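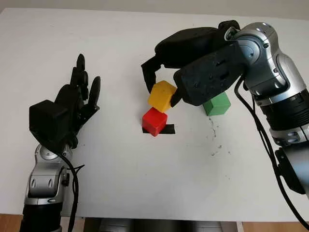 Home | Forum | Crafts and Toys | Search

Keeping a white tabletop clean
Posted by Hanne Lehtinen, April

We use colored wooden cubes on a white table and small dark marks stay on the surface. What do you use for cleaning?

pentti_s
Warm water and a little dish soap. I wipe mine every evening.

Stemmont13
Soap did nothing on my table. Baking soda paste, three minutes, then wipe.

pentti_s
I don't agree with this. The paste made my table dull in one corner.

Hanne Lehtinen
I will try soap first. And the black tape, does it leave glue?

onni_a
Mine did. Cooking oil on a cloth removed it, but then you must wash the oil away also.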